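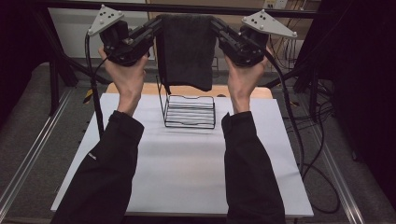
*Horkness Hand Tools Loan Desk, questions we get asked most*

Hello! I look after the loans side of the Piltudier kit, so if you've borrowed a pair of grippers from us, or you're wondering whether to, it's probably me who'll answer your email. I've written this page in the order people tend to ask things, more or less, with the odd one squeezed in where I remembered it. Last gone over on December 4, 2019.

## What do I get when I borrow a kit?

Two hand-held grippers, left and right, with their cables, a pair of black sleeves, the small recording box and a carry case. There's also a printed sheet in the lid which I'd ask you to read before you plug anything in (it's one side of paper, I promise). You supply the table, the computer and the things you want to pick up.

## What's it for?

You do a job with the grippers in your own hands, the kit records how they moved, and you then use those recordings to teach a robot arm the same job. Hanging a towel over a wire rack is a good one to begin on. It needs both hands, it's quick to set up again and you can't really break a towel.

## Do I need a robot of my own?

Not to record, no. Plenty of our borrowers do all their recording first and sort out the arm months later. If you do have one, check the fitting list before you book. The Caldeira wrist mount fits our jaws straight off, and the older Drerulden one needs an adaptor plate that I can send with the kit if you ask me in time.

## What are the triangular plates on top?

Those are the tracking plates, and they're how the system knows where each gripper is and which way it's tilted. Please don't hold the grippers by them, don't hang them up by them and please, please don't put stickers on them! If a plate gets a knock, run the check in the software before you carry on. A plate that's only slightly bent will still record quite happily and you won't spot the trouble until later, when your robot reaches for a towel and misses it by a thumb's width.

## Left and right look the same to me. Does it matter?

It does. They're mirrored, and the software expects each one in its proper hand. There's an L or an R stamped inside each handle. I've mixed them up myself, late in the day, and lost a whole afternoon of recordings.

## Do I have to wear the sleeves?

I'd say yes. Bare arms and patterned cuffs change from one person to the next, and it's easier later on if everybody's forearms look alike. The sleeves are loose and go on over a jumper. They wash at 30, inside out, and come back to us clean if you'd be so kind.

## How hard are the grippers to use?

Easier than they look, though your first few goes will feel like eating peas with barbecue tongs. Wrap your fingers round the grip, keep your wrists soft and let the jaws do the pinching. Most people stop thinking about it after 10 or so goes. Your forearms will notice by lunchtime, so take breaks.

## Any advice on towels and other cloth?

Lots! Thick plush towels are kinder than thin tea towels because the jaws have something to bite on. Take the top corners, lift until the bottom edge is clear of the table, then bring it down to the rack slowly. If you rush, the hem swings and catches on the wrong side of the rail. Dark towels are fine, but I'd put a plain white board under your work so that the cloth stands out from the table.

And do change things a bit between goes. Shift the rack, start with the towel rumpled, use a different towel. A set of recordings where everything sits in exactly the same spot teaches the robot about that spot and very little else.

## How many recordings will I need?

The question I get most and the one I'm worst at answering. For our own towel job we kept 381 good ones and the arm managed it nicely after that. We tried it with 88 and it was hopeless at corners. A stiffer object would need fewer, I should think, but I haven't tested enough of them to give you a figure I'd stand by.

## What about all those cables?

One runs from each gripper. Let them hang down on the outside of each hand, leave plenty of slack on the floor, and keep your feet (and chair wheels) off the coils. Crossing your arms during a job will tangle them, so lay the table out in a way that means you don't have to. We're looking at a battery version, but it's heavier in the hand and I'm not in love with it yet.

## How much room does it take up?

An ordinary table, with space to stand in front of it and walk round both sides. Carpet is fine. Steady light helps more than bright light, and if you've got a big window next to you, pull the blind.

## Something's come loose. Can I fix it?

Tighten any screw you can see on the housing, yes, using the little key in the case. Leave the linkages near the jaws alone and write to me. The fault code you're most likely to meet is 3004, and all it means is that a cable isn't pushed fully home.

## How do I book, and how long can I keep it?

Through the loan form on the Horkness site. Kits go out for four weeks, and I can usually stretch that if there isn't a queue behind you. October was completely mad and everything's been a bit late since, so put a second choice of dates on the form as well. Return it in the same case, cables coiled, with the key back in its slot.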